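ホーム > 読みもの > インタビュー > 現場のルールづくり

印刷する | メールで送る

「手順書は薄いほうがいい、と昔は思っていました」 ハンドグリッパー収録の作業基準をめぐって

ミケル・ベック(Mikkel Bech)さんに会ったら、まず聞きたいことがあった。ドラルティネ(Draltine)の作業基準書は、なぜ「床」の章から始まるのか。

「そこを聞いてくれるんですか!」とベックさんは身を乗り出した。「人は手に持ったものばかり見るでしょう。でも収録者がつまずけば、その回のデータは使えないし、何より危ない。だから床、次に机、それからやっと道具なんです」

ドラルティネでは、手持ちのグリッパーで人が日用品をつかんだり並べたりし、その記録をロボットの学習に使っている。基準書の改訂を担ってきたのがベックさんと、同僚のラグンヘイズル・エギルソン(Ragnheiður Egilsson)さんだ。二人とも話し出すと止まらない。予定の時間はとうに過ぎ、こちらのノートも足りなくなった(ペンまで借りてしまった)。

初版は8ページだったという。「きれいな8ページでした。誰も読まなくても困らないくらい、当たり前のことしか書いていなかった」とエギルソンさんは笑う。転機は、過去の収録3,364本を見直したことだった。開始時の指の開き具合が人によって違う。持ち上げる前に対象物を押してしまう人もいれば、置いたあと指を開ききらずに離れる人もいる。

「失敗そのものは残していいんです。むしろ残してほしい」とエギルソンさんは言う。「困るのは、失敗なのか、その人の癖なのか、後から見て区別がつかないこと。そこで開始姿勢をそろえました。指は開いた状態から。対象に触れるまでは急がない。離したら、開いたまま一呼吸おく。これだけで見直しがずいぶん楽になったんですよ」

現在の版で私がいちばん面白いと思ったのは、対象物の受け入れについての章だ。新しい品物は、机に載せる前に台帳へ登録する。名称、素材、重さ、そして表示ラベルの有無。ラベルは切り取らない決まりになっている。

「最初は切っていました」とベックさん。「邪魔ですからね。布のタグは指にからむし、つかむ位置もずれる。ところがノルマンドに叱られまして」

ノルマンド・サンドゥ(Normand Sandhu)さんは、安全面の確認を受け持つ人である。その言い分はこうだった。品物に付いた表示には、素材や製造者、適合する規格の番号が書かれていることがある。切ってしまえば、後で「これは何でできていたか」と尋ねられたときに答えようがない。家庭の物にはタグが付いているのだから、付いたまま扱えなければ練習にならない、とも言われたそうだ。

「ぐうの音も出ませんでした。それで、ラベルは残す、読める部分は登録時に書き写す、読めない部分は『判読不可』と書く。推測で埋めるのは禁止です。この『推測で埋めない』という一行、私は基準書のなかで一番好きですね」

番号の扱いにも細かい決まりがある。規格番号は見えたとおりに写し、年の表記があれば省かない。同じ番号でも版が変われば中身が変わりうるからだ。外国語の表示は訳さず、原文のまま残す。訳は別の欄に書く。地味な作業だが、エギルソンさんは「宝探しみたいで楽しい」と言う。ぬいぐるみのラベルは特に文字が多く、書き写しがいがあるそうだ。

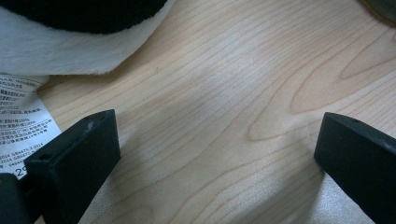

木目の卓上に置かれた白黒のぬいぐるみと表示ラベル。左右の指は開いている。

ぬいぐるみは、基準書の「柔らかい物」の区分に入る。硬い物より規定が多い。毛足のある表面は輪郭がつかみにくく、押せば形が変わる。つかむのは胴の厚い部分を基本とし、ラベルだけをつまんで持ち上げることは、その動作を課題として指定した回に限る。ラベルに指が重なること自体は差し支えないが、挟んだまま引っ張らない。縫い目が傷むからだ。

照明の項はどうか。影を消すような指示があるのかと思っていたら、逆だった。「影はあっていいんです」とベックさん。「家の机には影が落ちるし、天板が白っぽく光るところもある。私たちが求めるのは、収録の途中で明るさを勝手に変えないこと。カーテンを開けたくなったら、その回を終えてから」

道具の点検は一日の始めと、100回の収録ごとに行う。指先の面、ねじの緩み、左右の開き。汚れは乾いた布で拭き、傷は拭いても消えないので記録する。チェック欄は全部で9つあり、ひとつでも埋まらなければその日は始めない。

基準書は社外にも渡しているのかと尋ねると、提携先のユモラ(Jumora)で試してもらっているところだという。戻ってきた指摘は多く、ベックさんはそれを印刷して持ち歩いていた。余白は書き込みでいっぱいだ。「『ゆっくり』とは何秒か、と書いてあるんです。痛いところを突かれましたよ。でも、こういうのがうれしい!」

次の改訂は2月の予定で、「ゆっくり」の項から手をつけるそうだ。エギルソンさんは秒数で書きたい。ベックさんは手本の動画を付けたい。話がまとまらないまま、二人は台帳の続きに戻っていった。

印刷する | メールで送る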